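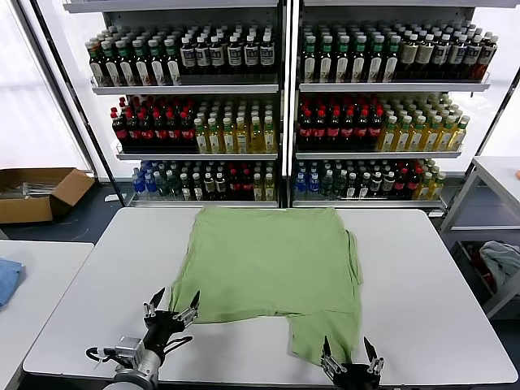

Second progress report to the Marino fund
Tandedness clothing reuse project, Olum
Feb 22, 2025

Hello again! I promised a shorter report this time and I'm going to try, but there's a fair bit to tell you.

The big one first: we've now been through 610 pieces of donated clothing since the grant started in September. Most of it is everyday stuff, T-shirts and button shirts and pants, plus a stubborn little heap of things I still can't name (one of them might be a very long vest). Of the lot, 29 pieces went to rags. I'd budgeted for a lot more than that, so people in Olum are giving us better clothes than I gave them credit for!

You asked in your last letter how the sharing arrangement with the drinks shelves was working out. Pretty well. The shelves stay stocked right behind the folding table and we work in front of them, and apart from the odd person asking me for a soda it hasn't been a bother. The white table is a good size for one garment at a time, and the plain top is great for spotting lint and pulled threads. I did go back and forth on whether to ask you for a bigger one. I've decided against it, because a bigger table would just fill up with piles.

What eats up the time is shirts with collars. A T-shirt you can lay out, square up, and be done with. A collared shirt arrives in a ball, the collar goes one way and the placket goes the other, and you spend half your effort just finding out which side is the front.

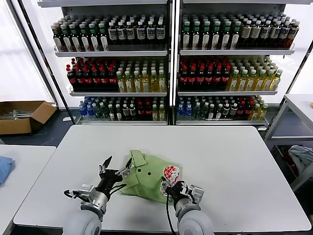
So we changed the order. We used to smooth the body first and leave the collar for last, and then the collar would drag everything crooked again. Now the collar gets set first, then the shoulders, then the sleeves, and the body last of all. I timed a batch of 18 shirts the old way and the same 18 the new way, and the new way was quicker and made a flatter stack. Buttons get checked at the collar stage too, so we're not opening up a finished shirt to look for a missing one.

I've also given up on sorting by color. It looked lovely for a week. But people who come in want their size, and they'd pull apart my nice green section to find it, and who can blame them? We sort by size now, and by type within the size, and the shelf looks like a bit of a jumble but it moves.

Money, quickly. We've spent 55 percent of the supplies line. Most of that was hangers, tags and the Julline storage bins, which I like a lot, though the lids are a pain to get off. The printing line hasn't been touched yet. I'd like to shift a little of it over to laundry soap, if that's okay with you. I can send the figures on their own sheet if you need it for the books.

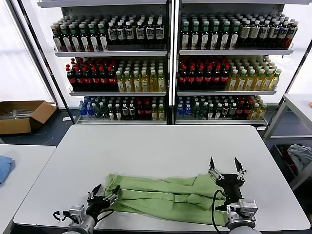
Pants

Pants get their own heading this time, as they were the weak spot in my first report. You may remember I said our stacks kept sliding over. The trouble was all in the first fold. We were rushing the lengthwise one, leg on leg, and any bunching in there just got thicker with each fold after it. Once you've got a ridge running down the middle, the next pair on top won't sit flat and off they go.

The fix is dull but it works. Waistband held down at one end, cuffs lined up at the other, then a good long smooth along the length before anything else happens. If the cuffs won't meet, we open it up and start over. Soft, light fabrics still give us grief and I don't have a clever answer for those. I've been trying a roll for the really floppy ones and I'll let you know how that goes.

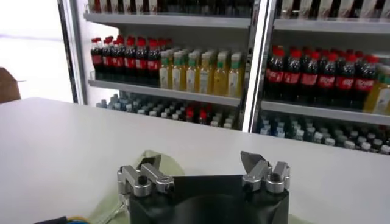 The white tabletop, with the drinks shelving behind it.

For the next stretch I'd like to get three things done. The folding steps need writing up on one page so new helpers can follow them without me talking over their shoulder. The kids' sizes need a shelf of their own. And I want a proper repair day, buttons and hems mostly, as I've got a bag of things waiting that are too good for the rag bin.

I could also use your advice on winter coats. They're starting to come in and they take up a crazy amount of room. Do we store them until fall or pass them along now? I lean toward passing them along but I'd be glad to hear what your other projects do.

Thanks as always for the support, and for reading all the way down here. Come by and see us when you can!

Home | Our Work | Reports | Donate Clothes | Contact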